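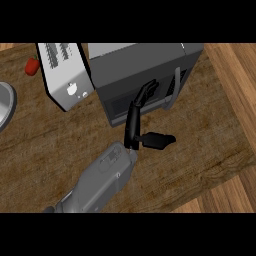 Re-zero the hand before you touch anything else, was all the Plonuno support desk wrote back to me, and I've now done that more times than I'd like to admit. So I'm trying you folks.

Gusier hand misses the microwave handle in my Plonuno kitchen cell
Posted by slowgripper, February 16, 2018

I'm setting up a simulated kitchen cell with a Gusier hand on a light gray arm. The job is to come up to the microwave, hook the fingers behind the handle and pull the door open. Simple enough, right? Well, my fingers keep ending up low and to the left of the handle, right where you see them. When I let the run continue, they close on nothing and then the arm goes through the whole pulling motion anyway, like a mime.

What I've tried so far:

Re-zeroed the hand (twice with the palm straight up, then with the palm flat)
Slowed the approach way down
Moved the microwave over 8 mm in the layout file, and the miss moved right along with it
Turned the thumb off completely, no change

The other jobs in the cell are fine. It picks up the pepper every time and it pushes the toaster knob down with no trouble. I updated the hand model to build 901 in October and I couldn't swear to you whether the door worked before that, as I hadn't gotten to the door yet. Each run is 600 steps and the arm is sitting at the wrong spot by the time it's halfway through.

I'd really like to get this fixed in the sim before I let the same program anywhere near the real arm. Any ideas where to look?

breadboard_betty

Your third test is the good one. You moved the microwave and the miss moved with it, so the arm is following the microwave just fine. It's the spot on the microwave it's aiming for that's off, or the spot on the hand it thinks it's aiming with. I'd bet on the second one.

I had this same thing on the Munasinghe cell I look after. When you swap the hand model, Plonuno keeps the old tool point. It doesn't warn you and it doesn't show up as an error, it just sits there in the arm settings looking perfectly reasonable. Your pepper would hide it (you close a whole hand around a pepper, so who cares if you're off a little) and a knob you push down on is pretty forgiving too. A door handle needs the fingers behind it, so that's the one where you find out.

Here's what I'd do:

Open the arm settings, go to Tool, and write down the numbers you have now. On paper. You'll want them back if I'm wrong!
Turn on the tool marker so you get the little cross drawn in the view.
Pause a run right before the fingers close and look at where the cross sits. It should be between the fingertips and the thumb pad. If it's down in the palm or off near the wrist, there's your trouble.
Load the tool point that came with the hand model, save, close the cell and open it again. The reopening matters, mine kept using the old one until I did.
Run just the approach a few times before you turn the pull back on.

If the cross is in the right place already, then go look at the grasp point on the microwave. Some of the appliance models have it on the edge of the door instead of on the handle, and you can drag it over.

Also I would put the microwave back where it was. Those little nudges have a way of staying in the layout file forever, and then one day you're matching it to a real counter and going nuts.

oldcell_new_tricks

just turn up the grip distance, worked for me

gearhead_nollar

I wouldn't touch the grip distance. It'll catch the handle in the sim by reaching wider and then on the real arm you'll be scraping knuckles on the door glass. Ask me how I know – I bought two replacement fingers that month.

Agree with Betty on the tool point. The one thing I'd add is to make the program stop when it hasn't touched anything. There's a contact check under the hand settings that's off by default. Switch it on and put it between the close and the pull. Then if the fingers shut on air, the run ends right there with a message and you don't get your mime act. I leave it on for all my cells now, even the boring ones.

And once it opens the door, don't trust one good run. I do a batch overnight with the start pose shifted a bit each time, around 3,000 if the machine is free, and read the misses in the morning. If they're all on one side, the tool point still needs a nudge. If they're scattered all over, look at your approach speed.

slowgripper

Betty, the cross was down by the wrist! Loading the new tool point now. Contact check is going on too, and the microwave is back in its old spot.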